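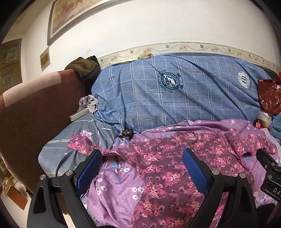

A pink and purple floral garment laid out on a bed.

Reltcombe clothes swap is back, and it's bigger this time

7/29/26

If your closet door has stopped closing, I have good news! The Reltcombe clothes swap is coming back to the old Diller building on Alum Street next month, and I've already started making my pile on the guest bed (it's a big pile, I'm not proud of it).

The first one was in April and I went along mostly to be nosy. I figured there'd be a couple of racks and a box of odd socks. Well, about 2,000 pieces came through the door, and by lunchtime the line for the mirrors went right past the coat hooks. I took home a raincoat, a pair of corduroys and a denim jacket I have worn nearly every day since.

The rules are the same as before. You bring clean clothes in decent shape, you get a token for each piece you hand in, and you spend your tokens on whatever you like. Kids' clothes are 2 for one token. Shoes are fine this time, which they weren't in April — I heard a lot of grumbling on that subject, some of it from me. Still no underwear, no swimsuits and no pillows. Somebody tried it with pillows.

There's going to be more space too. Last time everything was squeezed into the front room, and this time they've opened up the back as well, with 80 rails in all and a proper changing area with curtains. Summer dresses and light tops get their own section right by the door. Coats are upstairs, and yes, the elevator works now.

Gavrilă, the bakery across the street, is setting up a table with coffee and those walnut rolls that are always gone by ten. They're also taking in mending. If you have a torn hem or a missing button, drop it off when you arrive and pick it up on your way out. They managed 114 repairs in April, and one was the zipper on my good boots bag, so thank you for that!

Entry is free. Drop-off opens an hour before the doors do, and if you want your pick of the tokens table without the wait, go early. Dates and times are on the poster in the Diller window and at the library desk. Anything left at the end goes to the thrift store on Alum Street, so you don't have to haul it home again.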